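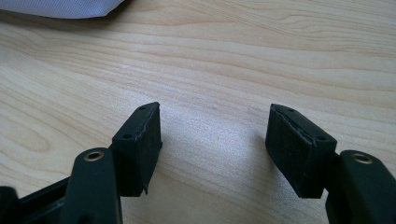 Cloth, tabletop and an open pair of jaws.

Tips for folding and putting away, borrowed from a robot lab

I've been helping Irena Walczak with her study on teaching robots household chores, and I have picked up more about tidying there than in years of keeping house! The way it works is simple enough. We do a chore by hand, only with grippers in our hands, and the recordings of our moves go into training. Irena's question was whether messy, ordinary tries teach a robot as well as perfect ones. We recorded 200 tries of the neat sort and 500 of the everyday sort, and the everyday batch won (by 18 points on the folding test, which had her grinning all through May).

Doing chores with two stiff fingers per hand makes you think about every move, so here's what I took home.

Start a fold from the edge. Pinching cloth in the middle gives you a lump, with grippers or with fingers. Find the hem, slide under it, close, lift. My pillowcases have never looked better.

Watch the glare. A pale table under a strong light washes out, and a white napkin on top of it gets hard to make out. Irena's first model kept missing cloth edges for that reason. At home I just turn off the lamp over the table when I sort whites - much easier on the eyes.

Check your rubber. Grip pads wear and the edges start to lift, same as the tips on kitchen tongs. I wipe my old Brunix tongs with a damp cloth and let them dry before they go in the drawer. If a tip is peeling, glue it or get new ones.

Open the case all the way before you put anything in it. In our zipper-case runs, a lid that flopped back over cost us some 20 seconds each time. Fold it right back so it stays put, then bring the small stuff over. Works for pencil cases, glasses cases and that awful Kusberg sewing kit of mine.

Let one hand wait. I used to grab with both hands and bump into myself. Now one hand picks up, and the other stays by the case in case the lid moves. The robot learned this from us without anyone spelling it out, and I was so proud of it.

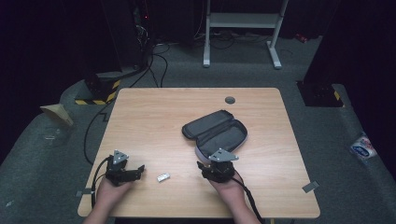

Small parts and where they go

Keep the small piece nearer the hand that will lift it, and leave yourself clear table on every side. Tiny things pushed up against a case are a pain to pinch. I do my buttons and picture hooks this way now, one at a time, zipper facing me.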